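Gendo opens simulation lab to visitors, shows two-arm tabletop work

Gendo held its July open day at the Fleretti building, with a program built for the most part on simulated manipulation. Visitors were admitted in groups of 13 and taken through the control room, the render room and a short question session. The last group went in at 4:30 p.m.

The lab develops control software for pairs of robot arms fitted with multi-fingered hands. Its current work is on tabletop tasks: picking an item up from one support, carrying it over a short distance and setting it down on or in another. The tasks are small by design. Dewanti Wibisono, who leads the manipulation group, told visitors that a task with one item and one target is easier to score and easier to repeat, and that most of the errors the group cares about already appear at that level.

The demonstration ran on Skelunum, the lab's in-house simulator. Skelunum loads a table, a set of items and two arms, then gives the controller a rendered view and the joint positions of both arms and hands. The controller returns target positions for every joint. Contact between fingers and items is computed at each step. An episode ends when the item rests inside the target area or when the time limit expires.

Before each episode the simulator changes the start conditions. Item position, table surface, lighting and the placement of background items are drawn from preset ranges. The physical properties of the items, mainly mass and surface friction, are varied in the same way. A controller trained on a single fixed layout tends to learn that layout, Wibisono said, and will reach for the place where the item used to be.

The set shown on the open day contained 2403 recorded episodes across 81 table layouts. Each episode is stored with its random seed, so that any run can be played back or restarted from a chosen step. Staff restarted several runs from the moment before first contact and changed one property at a time. With lower friction, the fingers had to close farther around the item before the arm could lift. With a heavier item, the wrist sagged slightly at the start of the lift and the controller corrected for it over the following steps.

Much of the discussion in the control room concerned the use of two arms for work that one arm can do. Both arms are always loaded, even when the task needs only one of them. The idle arm still has to be controlled: it must stay clear of the working arm, hold a stable position and be available if the item is out of the other arm's reach. In early versions the idle hand drifted toward the center of the table during long grasps. The group now adds a small cost for unneeded motion, and the drift has largely gone away.

Choice of arm is left to the controller. It is given no rule stating that items on the right belong to the right hand, although it usually settles on that behavior. Items near the midline produce the least consistent results. Wibisono described these as the layouts on which the group spends most of its review time, as both arms may begin to move and one must then withdraw.

In the render room, visitors could view individual runs at reduced speed. The layout that drew the most questions used a plate with a single red item on it and an open, empty tray farther over on the right. The hand comes down over the plate with its fingers spread, and the item is then largely hidden behind the hand in the rendered view. From that point the controller has to depend on what it last saw, on whatever color still shows past the fingers and on the joint readings. 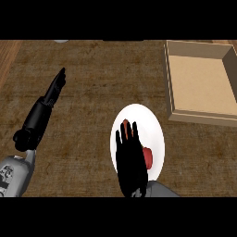 Occlusion of this kind accounts for a large share of failed grasps, according to the lab. Two remedies are under test. The first adds a second view from the wrist. The second keeps the single view and gives the controller a short history of earlier images. The wrist view gives better results on round items, but it adds to rendering time and requires a further sensor on any physical arm. The history method costs less and loses accuracy if the item rolls while hidden.

Plates present a separate difficulty. A raised rim limits how low the fingers can go on the outer side, and a hand that touches the rim can shift the plate along with the item. The simulator treats the plate as a free body for this reason. An episode in which the item is delivered but the plate is pushed off the table is scored as a failure.

Several visitors asked how far the results carry over to hardware. The lab's answer was cautious. A partner firm, Szewczyk, runs selected controllers on 2 physical arms in its own workshop and returns the logs for comparison. Reaching motions match the simulation closely. Finger contact matches less well, particularly with soft items, which Skelunum models as rigid. Support for deformable items is being written and was not part of the demonstration.

A question about speed received a similar reply. Simulated episodes are run faster than real time during training, but the arms themselves are limited to velocities that the Szewczyk hardware can reach. Raising the limit shortens the episodes and increases the number of dropped items.

The lab intends to repeat the open day once the wrist-view tests are complete. Groups will remain at 13 people, which is the capacity of the render room. Registration will be handled through the Gendo front desk, and school groups are asked to name one contact person when they apply.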